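Bench notebook, January. Two-arm cell, Benari side.

Spent the morning rewriting the cell rules after reading the old ones aloud to Rosalinda, who laughed at number 4 ("use common sense near arms"). Neither of us could say what an auditor would do with that. Out it goes.

Draft rules so far, wording still open:

1. Speed cap
Both arms at 40 per cent of programmed speed whenever a person is inside the tape. The pendant shows the override in tiny grey letters, so read it out loud. Yes, even alone. You'll feel like a dill for a week and then you won't notice.

2. Ring light
Look at the wrist ring on each arm before you reach in. Green on ours means powered and content with itself. It does not mean stopped. Two people have told me otherwise with great confidence, and one of them was me.

3. Held parts
An arm holding something is a live arm, full stop. Park the open gripper well back, finish the place with the other one, then pause. Never pause with a block hanging over the target and wander off for a coffee. The block will still be there. Your memory of which program line you were on won't.

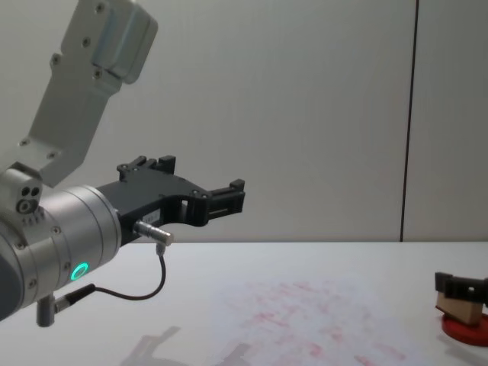

4. Cables
Gripper cable gets a loop with enough slack for full wrist rotation, and none to spare for snagging. Check the plug is seated by hand at start of shift. Serkanar's manual gives this a whole chapter, most of it warranty.

5. Table
Wipe down at the end of every session. Pink smears on a white top play merry hell with the colour threshold, and "it was like that when I got here" isn't a cleaning method.

6. Sign-off
Initials in the book, legible. A wiggly line is not initials.

Still to sort: Rosalinda wants a handover rule for when both arms share the middle of the table. I want one too, but every version I write runs longer than the other 6 put together. Trying again after lunch. Also ask Brakular whether the tape colour matters or only the width.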